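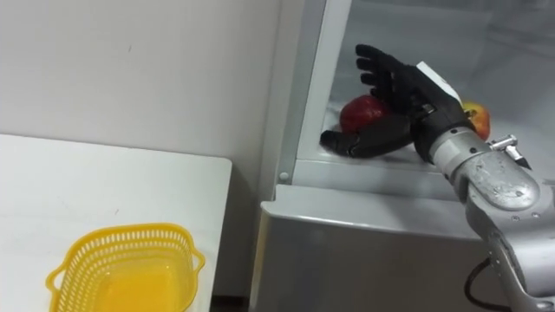

Hayat Finds Amow Kitchen Kit Falls Short of "Hands-Free" Billing

FLARNASTHORPE, November — Hayat, the independent product testing shop, today released its review of Amow, a robot arm and hand kit sold by Neltthorpe for home kitchens. The review gives Amow a "wait" rating and asks Neltthorpe to drop the words "hands-free" from its sales page.

The test used a chore from Neltthorpe's own brochure: take fruit out of the refrigerator and put it in a basket on the counter next to it. Testers ran the chore 126 times with a five-fingered hand, red fruit on a white shelf and a yellow plastic basket. Those are easy conditions. Most home refrigerators also have milk, leftovers and a jar of something in the way.

Amow finished 39 of those runs without a person stepping in. Neltthorpe's brochure says the kit "handles the fridge so you don't have to." Hayat asked the company what test that line was based on and was sent a second copy of the brochure.

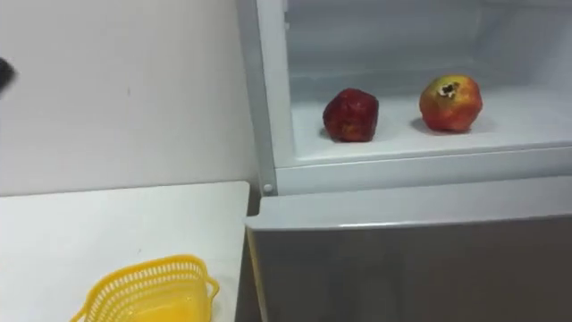 Reaching over the raised lip at the front of the shelf gave the kit the most trouble. Fruit set farther back was worse. The grip itself was decent, and testers recorded no bruised fruit, a fair point in the kit's favor. Speed was another matter. The longest completed run took 6 minutes for one piece of fruit.

Setup is also harder than advertised. The position of the counter has to be entered by hand, and moving the refrigerator even a little means doing it over. The kit costs $1,601 before the mounting stand, sold separately. The listing mentions the stand only in the fine print.

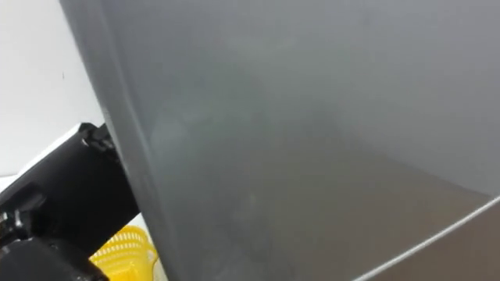 Can Amow close the refrigerator when it's done?

Neltthorpe lists door closing as a "supported motion," but it is a separate program that the owner has to start. Hayat did not score it as part of the fruit chore.

Hayat bought its test unit at full price and accepts no payment from manufacturers. The full review, with the log of every run, is free on request from Hayat's Flarnasthorpe office. Neltthorpe says a software update is coming and has given no date. Hayat will test the update when it ships, and the rating stays at "wait" until then.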